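October, workshop notebook, shoe cabinet and hall bits

Started just after 9. Kettle on, radiator not. Fingers useless till ten.

Job today: get the little shoe cabinet sorted so the hall stuff has somewhere to live. Grey and white one, two doors, from Zakus. Was wobbling on Marciniak's lino, fine on the wood floor so it's the lino. Not touching the legs again.

Doors. Left one was rubbing at the top corner. Backed off the hinge screw half a turn, too much, gap like a letterbox. Quarter turn back. OK now. Right door never gave any trouble. Opened and shut both of them a good few times, no rub. NB use the short screwdriver, the long one fouls the shelf.

Measured inside again as the number in the old entry was wrong (I'd written 872, that's the outside width of the other cabinet, the Fivo one). Inside width of this is 81 cm less the door bits. Someone please cross out the old line if you've got the other book, I haven't.

Shelves. White on top, dark grey below. Tried swapping them, looked silly, swapped back. The lower one shows fluff less so outdoor shoes go there. Slippers on the upper. Boots don't fit standing up — lay them down or leave them by the door, I've stopped caring.

Tea. Lost twenty mins looking for the felt pads, they were in the Jorkitz tin with the picture hooks. Have labelled the tin. Felt pads on all feet now.

Slippers next. The fuzzy brown pair with bows, pompoms on too. They shed. Brushed both over the bin with the soft clothes brush, against the pile then with it, dont use the stiff one, it pulls the loops. Checked the pompoms by tugging, gently, all holding. Ribbon on one was coming untied so redid it and put a stitch through the knot in brown. Needle is back in the pincushion before anyone asks.

Set them down side by side, toes to the cabinet, to see how much floor they need with the doors right open. Wanted room to step out of them and still reach the shelf. 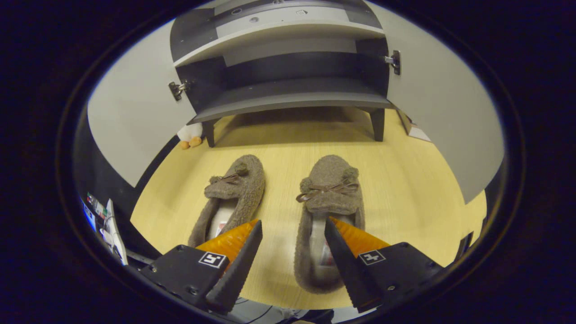

Slippers v. open doors. Toes pointing at cabinet, both shelves in view.

Enough room I think. Doors clear the toes if you leave a bit of floor between. Any closer and you'd be kicking them every time you went for a shoe.

Under the cabinet: leave the gap open for sweeping, no boxes shoved in there please. Soft toys to go in the basket in the back room, they keep migrating to the hall.

Still to do
— wipe shelves, damp cloth only, then dry before anything goes in
— liner for lower shelf, the ribbed stuff, cut from the 100 cm roll
— second coat on the coat rail, first one is tacky stil
— find out if the Fivo cabinet takes the same hinges, ask at Zakus when the order goes in

Stopped at 12.40. Brush wants washing, full of brown fluff.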